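Can a robot do your chores yet? How to find out with a tub of lollipops

I get asked this one a lot, mostly by people standing over a sink. Can it do the washing up? Can it put the shopping away? My answer used to be a long ramble about grippers, and I could see eyes glazing over by the second sentence. So now I tell people to try the lollipop test, and this page is how you set one up and what to make of the results.

You'll need a robot arm with a two-fingered gripper (two arms are better), a table, and one of those big plastic sweet jars with holes in the lid for standing lollies in. If you haven't got a robot to hand, read on anyway, as the scoring bit at the end works just as well on the videos people send you with "look, it's doing the laundry!" written underneath.

Why lollipops? Well, think about what tidying up involves. You pick up a thing that's an awkward shape, you turn it the right way round, and you put it where it belongs without knocking over its neighbours. Cutlery in a drainer is like that. So are toothbrushes in a mug, pens in a pot, and half the jobs on the packing bench at the Brukcombe unit where I used to work. A lollipop is the whole problem on a stick, and when it goes wrong you've dropped a sweet and not your gran's gravy boat.

Step 1: Set out the jar

Put the jar in the middle of the table where both arms can get at it. Don't tape it down. I know it's tempting, and I did it for weeks, but nothing in your kitchen is taped down and you'll learn far more from a jar that can slide. Start with a couple of lollies already standing in the lid so the robot has something to avoid. Pick different stick lengths if you can, as a tall one at the back makes life harder for an arm coming over the top.
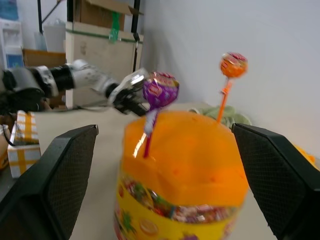 Step 2: Leave some ordinary stuff lying about

A bare table flatters a robot. Mine always looked brilliant on a bare table. Then I put a tea towel down and it went to pieces — it had learned that anything coloured was probably a lolly. So leave a few household bits in view. Cloths are very good for this because they never look the same twice. Something hard and brightly coloured is handy too, like a table tennis bat. You aren't asking the robot to do anything with them. You just want to know whether it can mind its own business while they're there.

If you're feeling mean, shift them about between goes. A system called Prundier (we had it on loan at Lullow for a month) was lovely until somebody moved the towels to the other end of the table, and then it had to be shown everything again. That told me more about how it would cope in a real kitchen than any of the tidy demos had.

Step 3: Choose which job you're testing

There are two, and people muddle them up.

Taking out is the easier one. The arm comes in with its fingers open, closes on the sweet or the stick, and pulls. The hole does some of the work by holding the lolly still and pointing it upwards. Most arms I've tried can be taught this in an afternoon, and it's what you tend to see in short clips.

Putting back in is where the fun starts. The stick is thin, the hole isn't much bigger, and the robot has hold of the fat end, so any wobble at the top turns into a bigger wobble at the bottom. You and I do this by feel. We poke about until the stick drops in, and we don't even look. A gripper without any sense of touch has to do it all by eye, and its own fingers are often in the way of the view.

Write down which one you're doing before you start, or you'll find yourself quietly giving marks for the easy half.

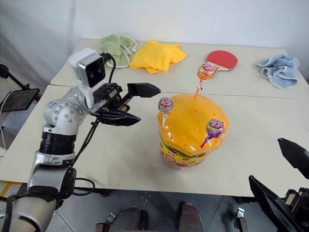
My advice is to do a short run of taking out first, to check the arm goes where you think it's going. If it comes down on the lid instead of the lolly, sort that before anything else. Go slowly. A hard shove on a domed lid sends the jar skating, and you'll be picking sweets off the floor all morning, which is one chore I can tell you the robot won't be doing.

Step 4: Run it more times than you want to

One good go proves nothing. Ten good goes in a row proves a little bit. We did 277 tries at putting back in, spread over a fortnight, and I'm so glad we kept going, because the first Tuesday was wonderful and if we'd stopped there I'd have told everybody the problem was solved! By the end of the fortnight our success rate was 70 per cent. The misses came in clumps, too. Late afternoon was dreadful until we pulled the blind down.

Note every go as one of these:

Clean: stick in the hole, nothing else touched.
Scruffy: stick in the hole, but it nudged the jar or bent a neighbour over.
Miss: dropped it, squashed it against the lid, or gave up.
Helped: you put your hand in. Be strict with this one.

Scruffy matters more than you'd think. A scruffy lollipop is fine. A scruffy wine glass is a dustpan and brush.

Step 5: Watch how it holds the thing

Scores are all very well, but do spend some time just looking at the grip. A good hold leaves the stick hanging down straight with plenty of it showing, so there's room to get it into the lid before the fingers bump the dome. A poor hold has the stick poking off at an angle, and then the arm has to bend its wrist about to make up for it.

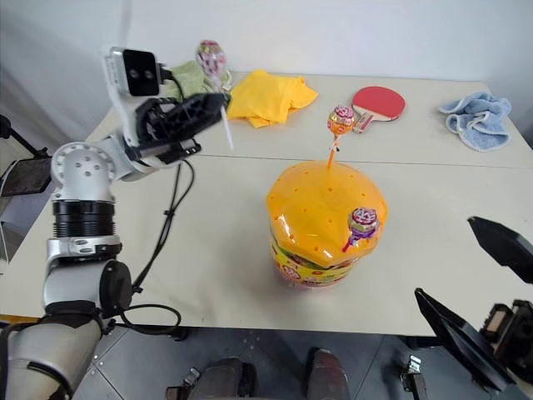 What you and I would do with a bad hold is roll the stick between finger and thumb until it sits right. We do it without thinking, dozens of times a day, with keys and forks and socks. A plain two-fingered gripper can't. It has to put the thing down and pick it up afresh, or pass it across to the other arm. The Lindemann routine we borrowed did the passing trick, and it worked nicely, but each pass added 3 seconds and one more chance to drop it. Doesn't sound like a lot until you picture a full dishwasher.

Step 6: Turn your score into an answer

Now for the question everyone started with. Take your clean score and imagine it on a job at home. With 70 in every hundred going well, you'd be re-doing nearly a third of the drying rack yourself, and you'd be hovering by it the whole time too. I wouldn't call that a chore done. For a packing bench it's a different sum, as someone is usually nearby anyway and a fumbled bag of screws is no great loss. I'd be happy with 95 there. At home, near glass or the cat, I'd want a good deal better.

So my own answer, as of this year: fetching and lifting out, yes, if the things are sturdy and you're patient. Putting away neatly, getting there. Anything soft, like folding those towels, is a separate page and a much grumpier one.

A few odds and ends

Change the wrappers on your lollies now and then. Shiny foil throws the cameras off in some lights, and a robot that only knows pink ones will surprise you with an orange.

Count the teaching time as well as the doing time. We recorded 1417 hand-guided goes before the arm did its first one alone, and those took a person's hours. If a firm tells you its robot empties a dishwasher, ask how many times somebody emptied it for the robot first.

Check the lid is pushed on properly before each session. A loose one lifts when the stick catches, and you'll blame the arm.

And buy spare lollies. The sticks go soft after a lot of handling, and a bendy stick is an unfair test for anybody.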